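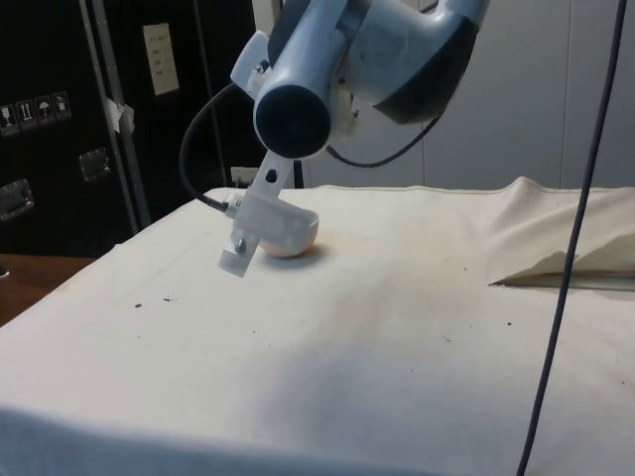 Brownish-orange mark and dark specks on a canvas table cover

Asked in: Fabrics and Furnishings
Status: Answered - 3 replies

Our office maintains a work table at the Lowther annex that is covered with an off-white canvas cloth. A faint brownish-orange discoloration has spread across the middle of the cloth, and there are small dark specks in several places. The cloth is also creased along the front edge and bunches into a ridge at the back, against the wall.

The cloth was purchased undyed from Plurkby and measures 165 cm on its longer side. The supplier's care slip has been misplaced. It has been laundered once, in January, and was returned to the table the same afternoon.

Guidance is requested on the following points. Is the discoloration more likely to be rust, tea or something in the cloth itself? Can it be treated without leaving a pale patch? Is there an accepted method of keeping the cloth flat at the wall? A replacement would have to go through the purchasing office, and we would prefer to avoid that.

Reply 1 - marked as accepted by the person asking

The color alone will not settle the matter. Rust, tea and old detergent residue can all look brownish-orange on undyed canvas. Please proceed in this order.

Remove the cloth from the table and shake it outdoors. Go over both sides with a soft brush. Specks that brush away are loose dirt. Specks that remain may be bits of seed husk, which are common in undyed cotton canvas and may be left alone.

Inspect the table top beneath the mark. A corresponding mark on the table suggests that the color came up from below, and the table should be cleaned before any cloth is put back.

Soak the whole cloth, not only the marked area, in cool water with a mild liquid detergent for 6 hours. Treating one spot is the usual cause of pale patches. Rinse twice and hold the cloth up to daylight while it is still damp.

If the mark has not changed, test a rust remover labeled for fabric on an inside hem. Do not use chlorine bleach at any stage - it can set a rust stain permanently.

Dry flat or over a wide rail. Iron on the reverse while slightly damp, and the front creases should come out.

Reply 2

With regard to the ridge: the cloth is probably too deep for the table. We had the same difficulty at the Jarkodell reading room and folded the surplus under at the back, with a strip of hook tape along the table edge. The cloth has stayed in place since. Canvas may shrink further in the wash, so please measure again before cutting anything.

Reply 3

Ultonitz spray took the stain out of mine. Cannot say if it was rust. Ours was a heavier cloth though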